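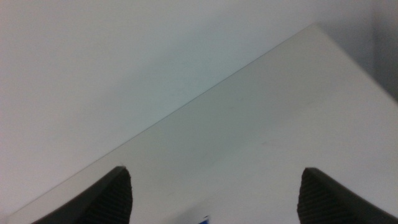
The Return of the Plain Room

18 Aug 2020

For much of the past generation, public reading rooms were furnished to impress. Architects supplied patterned carpet and bold color, and councils paid for them in the belief that a lively interior would draw residents through the door. A number of towns are now reconsidering that approach.

The municipal library at Drusorholm reopened its main reading room this August after seven months of work. The former scheme, installed when the building was extended, had used orange panels and hanging banners on every side. The new one relies on pale paint, long tables and daylight from the north. Seating has been reduced from 100 places to 40, a decision that drew 457 written comments during the public consultation. Most of them concerned the loss of chairs. Few mentioned the color.

The library service at Tretby took a slower course. Its staff repainted one study room and left the others as they were, so that readers could choose between them. The repainted room is now usually the first to fill in the morning, although the service notes that it is also the warmest, and has drawn no firm conclusion from the pattern.

Cost remains a consideration. Pale walls show marks quickly, and the Drusorholm budget sets aside a yearly sum for repainting. The design firm Dunero, which prepared the plans, advised a washable finish up to shoulder height and a softer one above it. Sound proved the more difficult matter. Bare surfaces carry voices, and felt was fixed to the underside of the tables after the first week of opening.

Not every town has been persuaded. Bangera has kept its painted ceiling and green lamps, and its library board voted in favor of restoring both. Work on the lamps is due to begin once the electrical survey is complete - the wiring is older than the fittings.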